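Grippers, round two: the simulator month

Hello again from the back bench! Last issue I promised you a proper comparison of the two fingertip shapes we've been arguing over since spring, and I've finally got something to show for it. It took longer than I said it would. It always does, and Teresa Jabłońska has started adding a week to every date I give her without mentioning it to me (I found her spreadsheet, Teresa).

Quick recap for anyone new. We have one arm, a budget for one gripper, and two sets of fingers we could put on it. The first set is the Clemo, which is long and narrow with a bit of a point. The second is the Hilent, wider and softer, with a rubbery pad that wraps a little when you squeeze. Everybody who tries them by hand likes the Hilent right away. It feels nice! You poke your thumb in it and it gives. I liked it too, and I went into this fully expecting to write you a short, happy item saying we'd picked it.

Then Gadisa Feyisa asked how it does on a table with more than one thing on it, and that's where my October went.

We did the whole comparison in simulation this time. I know some of you grumble about that, and I used to grumble with you. But setting up a real tabletop the same way over and over is miserable work, and I'm the one who does it. In the simulator I can put the shaker back exactly where it was, turn it a few degrees, change the countertop from plain gray to something horrible and busy, and go again before my coffee's cold. We call the kitchen setup Kassa, after the name Eldana Seyoum typed into the first config file, and by now it has more countertops in it than a home improvement store.

The test itself was pretty simple. A small object lies on the counter, there's clutter near it, and the arm has to come down, close on the right thing and lift it clear. Each set of fingers got 928 tries, split evenly between the easy layouts and the crowded ones. I counted a try as good if the object came up and stayed up until the arm got to its waiting spot. If it took a neighbor along for the ride, that was a miss, even when it looked kind of impressive.

On the easy layouts you could flip a coin. Both sets did fine, both controllers were happy, and I got a lot of email answered. On the crowded ones the Hilent went downhill fast. Those wide pads need room on either side, and when there's a bottle or a board close by they shove it, and then the thing you wanted rolls off somewhere while the fingers are still closing. The Clemo slips into the gap. By the end it was ahead by 92 good lifts on the crowded layouts alone, and I went back and reran a batch because I didn't believe it. Same story the second time.

Before you all write in: yes, the simulated rubber is too stiff. Lauri Manninen has been telling me so for weeks, and he's right. A real Hilent pad squashes more than ours does, and that probably cost it a few lifts. He's working on a better contact model and I've promised to rerun the crowded layouts when it's ready. But squashier rubber won't make the pads any narrower, and the width is what kept getting us in trouble.

The other thing I want to talk about is the camera, which I'd been treating as a side issue. We put it close in, looking past the wrist at the fingers, and from there the gripper eats up a huge amount of the picture. Black fingers in the lower half, always. I tried moving the camera back and the view got roomier, but then the little stuff on the counter got so small that the controller kept losing it. So we're living with the close one for now. Ayantu Belay's view is that a person picks things up with their own hand in the way all day long and manages okay, so the software can learn to as well.

She's also the one who pushed for the ugly countertops. The marble is her pick, all veins and speckles, and I'll admit it's a great way to find out what your controller is really looking at. Ours spent a good while treating pale streaks in the stone as edges of something it could grab.

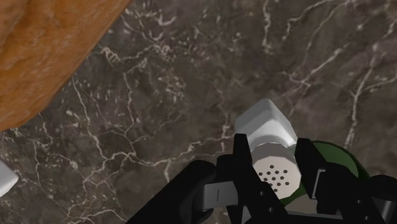

SIM LAB NOTES

I keep coming back to the salt shaker as my favorite test object. It's lying on its side between the fingers with the holes in the lid facing us, and there's that glossy green thing right next to it, which is just the kind of neighbor that causes trouble. You can also see how much of the view the gripper takes up. The white cap is bright enough to pick out easily, but the lid below it is partly behind the left finger, so a controller that wants to see the whole object before it commits is going to be waiting a long time.

Next up is the controller swap. We've been running everything on the old Curnlow settings, which close the fingers at one steady speed, and Eldana wants to try a version that slows down near contact. I've got 4 layouts picked out for that, all crowded ones. If you've got a favorite awkward kitchen object that you think would embarrass us, send it over and I'll see if I can model it. No whisks, please. Teresa already asked, and I'm still fixing the whisk.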